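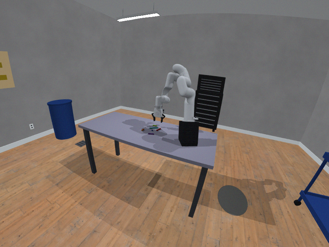
According to Catriona MacRitchie, the runs that failed were the ones that looked fine in the log. She had gone through the Marchal sorting cell's results line by line before she opened the contact data, and the log said "pick complete" every time. Her view is that the status message should never have been tied to finger position alone.

That is the short version of the fault we have been chasing in the simulator. The arm comes down over a small block, the fingers are told to close, and the controller reports a good pick when they stop moving. The trouble is that fingers also stop moving when they jam on a neighboring block, or when the side of the gripper presses on something it was never meant to touch. The controller can't tell the difference. It lifts, carries nothing, and goes on to the next item.

We ran 4000 picks with the blocks scattered close together. The controller reported 60 failures. The contact data showed a good many more, and most of them came from layouts where two blocks were almost touching. A real arm doing the same thing would be pushing down on a part with no idea that it was there.

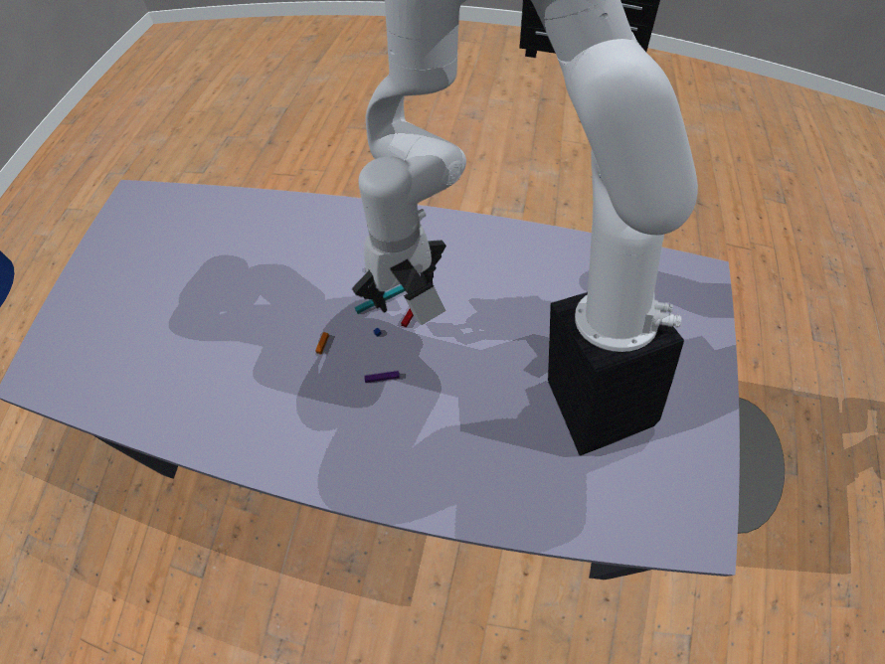

The second half of the problem is the force limit. It was set to 3000 in the controller's own units, a value carried over from the Budau project, where the parts were larger and the spacing was wide. With small blocks that limit is too high to trip before a piece tips over or gets dragged along. İlker Gökçe lowered it in steps and found that the false picks started showing up as stops, as they should have from the beginning. He also found that if you go too low the arm stops for nothing, and someone has to clear it by hand.

Until the fix is in, please do the following on any Warnix controller build from December or later:

- Do not trust "pick complete" without a contact reading on both fingers.
- Keep the approach speed at the reduced setting.
- Do not copy force limits from another project.
- Stay outside the marked area during a reset, even if the arm is showing idle. An arm that thinks it is holding a part can still start its place move.

The last point matters most at Irnance, where the same software drives a physical arm. There have been no injuries and no damaged parts. There was one unexpected move after a reset, and the cell is switched off until the new check has been tested on it.

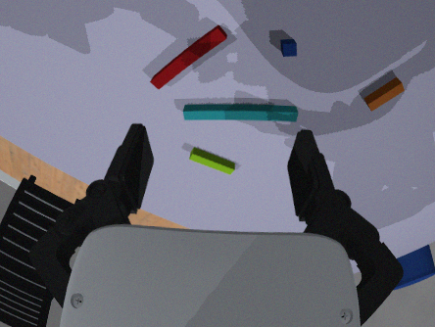 Simulated test layout with the gripper open over the green block.

The new check compares finger width with the known width of the block and asks for contact on both sides before it will report a pick. If either one is wrong, the arm holds still and raises a fault. It has passed the first 6 layouts. The crowded ones are still to be done – those take longer to set up – and we will send the numbers when we have them. If you have old logs with a place move that released nothing, send them to İlker.

Last updated: May 15, 2018

This site uses cookies to remember your newsletter preferences. Accept | Manage settings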